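Left arm stops short of grasp pose when right arm is working at the drawer

Posted in Control and Planning by Drollar, June 17, 2019

Our laboratory operates a two-armed cell under the Skarkitz planning package. The task requires the right arm to open a drawer while the left arm grasps an upright carton. Each arm performs correctly when commanded alone. When both are planned together, the left arm halts 4 mm before the grasp pose and the planner reports a collision with the cabinet. We recorded this outcome in 88 of 131 trials. Advice on which parameter governs this behaviour would be appreciated.

Bosska
Have you tried updating? The August release had a similar fault and ours went away.

Torres
The cabinet is most likely stored in the planning world as a single closed box, with a safety margin applied on every side. Once a drawer moves, the perception node adds a second object over the first and the margins are summed. It is advisable to model the body and the two drawers as separate links, and to set the margin once, at the top of the world file. Please also confirm that the carton is removed from the collision list before the final approach — the planner will otherwise treat the fingers as being in contact with it. Our own cell is arranged in a comparable manner, with the carton at the left gripper.

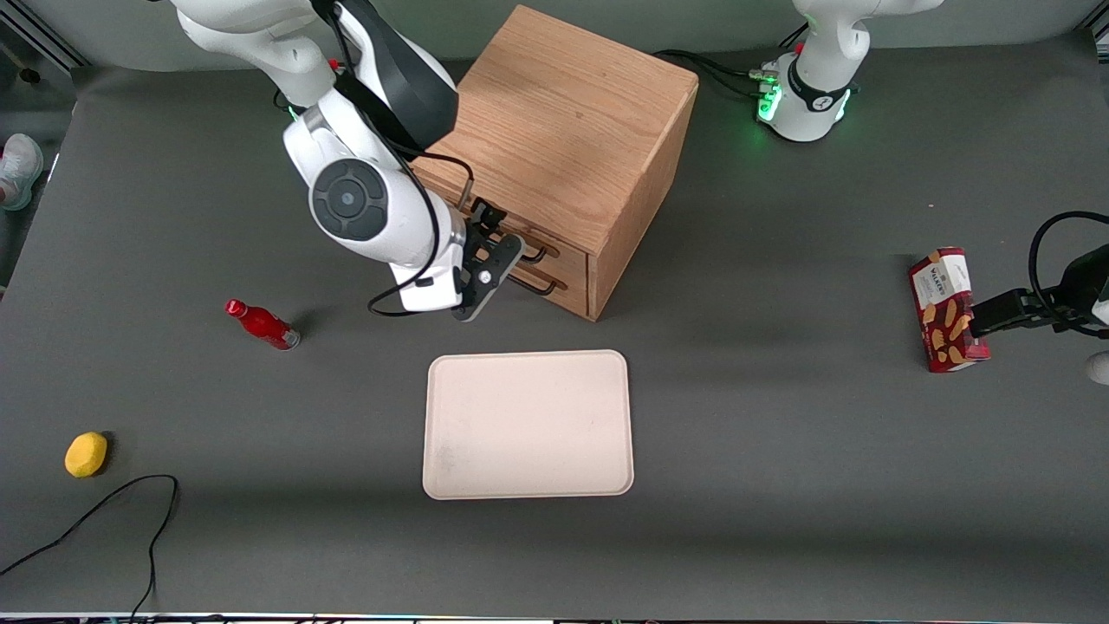
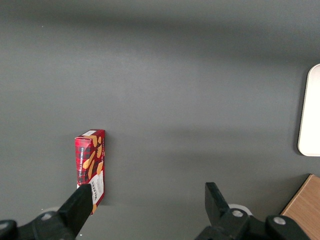
If the halt persists after these changes, plan the arms in sequence and merge the two trajectories afterwards. The cycle is slower, but the log will show which arm raised the fault.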